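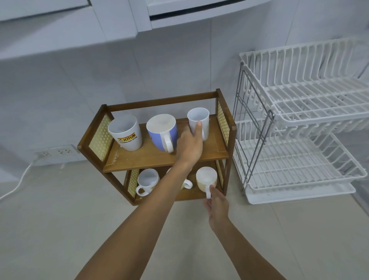

Waiting for Season Two: How Fans of a Canceled Show Keep Talking About It
Final project report, Television and Its Audiences
Group members: Ohemaa Ansah (writing), Dong-geon Yook (survey), Yu-na Woo (forum reading)

1. How we picked this

I should say up front that I was already a fan. Pretton ran for 2 seasons on a small cable channel, got dropped on a cliffhanger, and then came back years later as a five-part special. I watched the original run in middle school with my cousins and I still know most of the theme song. So when our instructor, Hye-jin Koo, told us to choose a TV audience and study it, I had my hand up before she finished the sentence.

Dong-geon had never seen a single episode. Yu-na had seen the first three and given up (she thought the sheriff was boring, and we've agreed to disagree). That mix helped a lot, since I kept wanting to explain things that I only thought were obvious.

If you don't know the show, it's set in a mining town called Gakville where people keep getting phone calls from a number that was disconnected decades ago. It's half mystery and half family drama. The special picks up with the sheriff's daughter, grown up now and running the local radio station.

2. What we wanted to know

Our question was pretty simple. When a show has been off the air that long and suddenly comes back, who is doing the talking? Is it the old fans, or is it new people who found the show because of the announcement? We also wanted to see if the two groups liked different things about it.

3. What we did

Yu-na collected posts from the biggest fan board, starting with the week the special was announced and ending the week after the finale. She ended up with 2,979 posts. A lot of those were one-word replies or people posting the same poster over and over, so we threw out anything under ten words. That left us with 1,051 to read and sort. We split them three ways and it took most of February.

Dong-geon wrote a short survey and got permission from a moderator to pin it on the board. We got 85 answers back. The survey asked when you first watched, which characters you cared about, and what you thought of the ending.

We sorted posts into five piles: plot theories, cast news, memories of the first run, complaints, and everything else. We argued about the piles more than anything else in the project. Is "I can't believe they recast Bunard" cast news or a complaint? We finally said a post could go in two piles, which made the spreadsheet uglier but stopped the arguing.

4. What we found

Before the special aired, memories were the biggest pile by a lot. People wrote about where they lived when they first watched, who they watched with, and which episode made them sleep with the light on. There was one long thread that was only about the living room couches people had back then, and I loved every post in it.

Once the first new episode aired, theories took over. The announcement poster had shown the radio tower with the word SUN painted on it backwards, and people went wild trying to figure out what that meant. (It was the name of the mining company, Sun, which the third episode just sort of mentions and moves on.) That let a lot of people down, and you can see the complaints pile jump that same night.

In the survey, people who had watched the first run mostly named the sheriff as their favorite. Newer viewers went for the daughter. Old fans were also more forgiving about the ending - several wrote that they were just happy to get one at all.

5. Problems

We only looked at one board, and it's an old-school one, so it probably leans toward longtime fans. Younger viewers may be talking somewhere else entirely. Our survey was also pinned right under a thread called "Who else has been here since the beginning?" and I don't think that helped us.

I also had trouble staying neutral. Yu-na caught me putting a mean post about the pilot into "everything else" when it was clearly a complaint. After that we had a second person check every tenth post.

6. If we did it again

I'd start reading before the announcement, so we'd know what the board sounds like when it's quiet. Dong-geon would like to interview a few people by phone. Yu-na wants to do a different show.

Thanks to Jae-hoon Ra in the media lab for fixing our spreadsheet twice, and to the board moderators for letting us in.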